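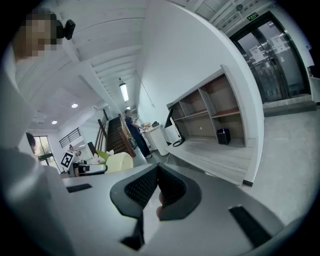

Dollham site, ground floor.

Support > Fistard Sync > Closed tickets > Item export incomplete

Subject: Nightly item export to Frade ends early, job status shows "Completed"
Site: Dollham
Opened: May 7, 2024
Priority: Normal
Status: Closed, workaround in place

Problem as reported

The nightly job copies the item list from Hutus (stock database) to Frade (accounting). Hutus holds 1,646 active items. After the last run the Frade item list is short. Job status in the Fistard console is "Completed" with no warnings. No alert email was sent. A manual run from the console gives the same result.

Environment

Fistard Sync agent runs as a service on the Dollham file server. Hutus is on the same server. Frade is hosted and is reached over HTTPS. Page size for the export is 400 records. Retry limit is 3. Both are the default values. The agent was moved to its current server in December and the settings were copied over from the old one.

Log

Checked free disk space, service account password and server clock. All fine. The service account can read the item table and can write to the agent's temp folder.

Compared item numbers on both sides. The missing items are all at the end of the list when sorted by internal ID. Everything before them is present and matches, including prices. The gap starts exactly at a page boundary, so the first four pages arrived and the fifth did not.

Suspected the known issue with short final pages. Changed page size to 128 and ran the job again. More items arrived this time, but a block in the middle of the former last page was still missing, together with everything after it. Short page issue ruled out. Page size set back to 400.

Suspected the firewall. Ran the job from a laptop on a separate connection, same result. Ruled out.

Turned on debug logging for the transfer module and restarted the service. Relevant lines:

page 5: POST sent
page 5: response 422, field "descr" invalid
page 5: retry 1
page 5: retry 2
page 5: retry 3
page 5: retry limit reached, closing batch
job: end of input, status COMPLETED

Frade rejects the whole page if any single record on it fails validation. The agent retries the same content, gets the same response, then closes the batch and treats this as the end of the input. The rejected page is written to the debug log only. At the normal log level there is no trace of it.

Exported the rejected page to a text file and checked the "descr" field. The Frade limit is 128 bytes. Hutus enforces a limit of 128 characters. One item, a floor coating entered by the purchasing desk, has a description that fills the field and contains two accented letters and a degree sign. In UTF-8 each of these takes two bytes, so the field goes over the limit on the Frade side while Hutus accepts it.

Shortened the description in Hutus by removing the supplier's name from the end. Ran the job. All pages accepted. Item count in Frade is now 1,646. Spot check of prices and tax codes on the last page is correct.

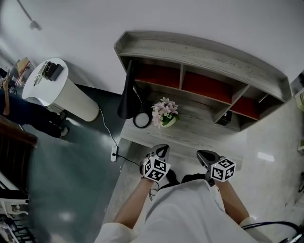
Can the agent be set to skip a bad record and send the rest of the page?
Not in the current version. The page is the smallest unit the agent can send or drop. Setting the page size to 1 has the same effect in theory, but the hosted side limits requests per hour and the job would not finish overnight.

Workaround

Added a check to the pre-export script on the server. It measures the byte length of "descr" for every active item and stops the job with an error if any value is over the limit. The error text lists the item numbers. This goes out through the normal alert email. Tested by restoring the long description on a test item: job stopped, email received, item number correct. Test item removed.

Debug logging turned off again. The debug log was growing fast and the drive it sits on is shared with the print queue.

Open points

Wrong status after a rejected page: passed to Fistard development as a defect. A failed batch should set the job to "Failed" or at least "Completed with errors". No target version given yet.

Supplier list export uses the same module but has no pre-export script. Same fault is possible there. Separate ticket to be opened by the site.

Do not raise the retry limit. It makes the run longer and the result is the same.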